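**Ticket 2433 – grasp success score disagrees with the person watching**
Status: open (reopened twice)
Opened by: Iara Daza
Assigned to: Cristóbal Painemal
Component: Skendasel, outcome labeller

**Problem**

The labeller marks a pick as good if the fingers stop short of fully closed. On the small-parts set it gave us a success rate that made everyone very cheerful until Estela checked it by hand. Of 800 logged picks, 16 were scored as good with nothing in the fingers at all. A further batch had the part held, but by some bit of it that no sane person would choose, and those went down as good too.

**Tried so far**

- Re-zeroed the finger width. Made no difference. Made it again after lunch, same result.
- Raised the width threshold. Empty picks went away, and so did most of the thin parts, which now count as failures while being waved about in mid-air.
- Swapped the motor current check in from the Breltden branch. Works nicely on stiff parts. Soft ones read as air.
- Asked Pilar whether the old labels were done the same way. They were. We have all agreed to feel bad about June later.

**Comment – Cristóbal, Tuesday, October 9, 2018**

Width alone won't do it. I've added a second check from the wrist camera: grab one picture before the fingers close and one after the lift, compare the patch between the fingertips, and only call it good if both checks agree. If they disagree, the pick goes in a third pile called "unsure" and a human has to look. Renata wanted it called "ambiguous". Renata can write the patch, then.

Ribbed yellow piece, gripped by the lumpy end with the domed tip pointing away down the blue bin:

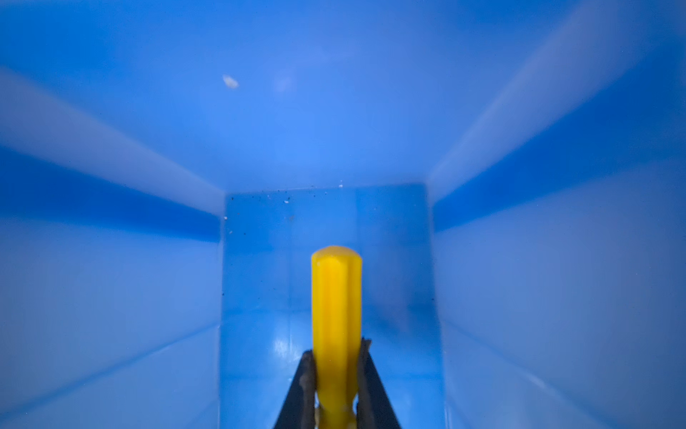

Does the camera check replace the width check?

The two run side by side, and a pick only counts as good when both say so. Turning either one off puts you back on the old scoring, so please don't compare those numbers with the new ones.

**Comment – Estela**

Fine by me. Relabel the full set before anyone draws another graph. I'll do the unsure pile for the first 8 bins and then it's somebody else's turn – I have suggestions as to whose.

**Left to do**

- [x] Merge second check
- [ ] Rerun labels on all 800
- [ ] Fix the plot title, which still says "final"
- [ ] Tell Jullico the number has gone down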